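The four-box life planner, eight weeks in

23/01/2025

Every January something comes around that promises to sort out my days, and every January I'm the sort of person who reads the whole sales page. This year it was the Nangate planner. You've probably seen it if you look at anything to do with being organized. It costs 18 dollars, it's undated, and each page is split into four boxes: urgent and important, important but can wait, urgent but who cares, and neither. The old four-box idea has been floating around office training days for decades, so what you're paying for is the paper and a ribbon.

I didn't buy it in January, to be fair to myself. I bought it before Thanksgiving, after a bad October when I missed a dentist appointment and paid the water bill twice. So I've had a decent run at it, and I think I can say what I think.

My first problem is with the sorting. The guide in the front says you should be able to place any task in ten seconds. I'd like to meet the person who can. Is calling my sister back urgent? She'd say yes. Is it important? Obviously, but it's also been fine for two weeks. Is descaling the kettle neither? Then it never gets done, and one day the kettle gives out and it's urgent after all. I spent more time in the first week moving things between boxes than doing them, and I had a page full of crossings-out to show for it.

The second problem is that everything drifts up and to the left. I went back through my pages last night and the top left box is crammed on almost every one, with writing going up the margin. The bottom right box is blank or has "sort out cables" in it. I have written "sort out cables" so many times that I no longer know which cables I meant.

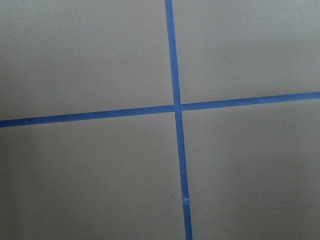 Now, the fans of this thing will tell you that a crowded top left box means you're being dishonest about your priorities. I've read a lot of comments saying this. It's a handy argument, because it makes the planner impossible to fault. If it works, that's the planner. If it doesn't, that's you. I've noticed the same thing with diets and with expensive mattresses.

The sales page also says users get back 10 hours a week. Ten hours! From where? I don't think I have ten hours of waste in me, unless they're counting lying on the couch, and I'm not giving that up for anybody. There's no link to a study or a survey, just the number in a big friendly font. I emailed to ask where it came from and got a reply thanking me for my interest and offering me a discount on refills.

What did help, a little, was writing things down at night and looking at the list over breakfast. I haven't missed an appointment since I started doing that. But a list on the back of an envelope would do the same job, and I know this because I left the planner at my mother's over the holidays and used envelopes for nine days with no trouble at all.

The Kutden app is the other one people keep telling me to try. Same four boxes, only on your phone, and it buzzes when something has sat in the second box too long. I had the free version for an afternoon. It buzzed about the kettle. I deleted it.

I do wonder how much of this is just the pleasure of a new thing with clean pages. The planner has 241 of them, an odd number that bothers me more than it should, and I've filled nearly a quarter. I'll probably use the rest for groceries. The paper is good, I'll give them that, and a pen doesn't bleed through.

If you have one and love it, fine, leave me a comment and tell me which box the kettle goes in. I still haven't done it.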